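Fidunholm Bench Rules: What We Wrote, What We Kept
Project report, Lavton Technical Program

2. Drafting the rules

Our assignment was to write a code of practice for a two-arm workstation and then live under it for a term. The living-under-it part was, I suspect, the real assignment. The first draft ran to 31 rules. One of them defined the word "rule." Our adviser returned it with a single pencil line down the margin of page one, which we took as feedback.

The second draft had 8. The ones that caused arguments were these:

Rule 2. Start every session with the grippers open and clear of the work surface.
Rule 3. Nobody reaches in while the arms are powered. Dropping something does not make you an exception.
Rule 5. Log every stop, including the embarrassing ones.

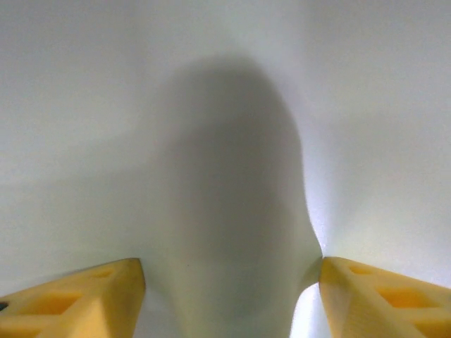
Rule 2 took us a whole evening, mostly over the word "clear." Lâm Chu wanted a distance in millimeters. I wanted to go home. We settled on a distance, and I have since come to admire it, mainly when reading logs from the week before we had one.

3. Keeping the rules

We logged 527 sessions under the code. Compliance with Rule 3 was 100 percent, according to the people who were supposed to be complying with it. Rule 5 did worse. Early logs contain long stretches in which nothing went wrong for anyone, and then I started reading the controller's stop counter next to them.

Handovers between the arms needed a rule of their own, added in December. The receiving gripper closes before the giving gripper opens, and the operator calls both steps out loud. Everybody felt silly doing this. Everybody also stopped skipping steps, so it stayed.

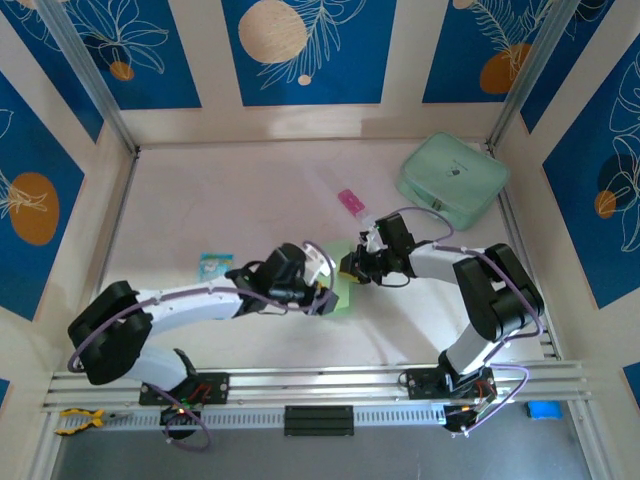 Trekurness, reading our draft for the partner lab, objected that a spoken call is only a habit, and that a habit should not be listed as a safeguard until the software enforces it. We moved it to a separate page headed "Habits" and put the software check on the list for next term.

4. Still open

Tool storage has no rule yet. Neither does changing the rules, so technically all our amendments are invalid.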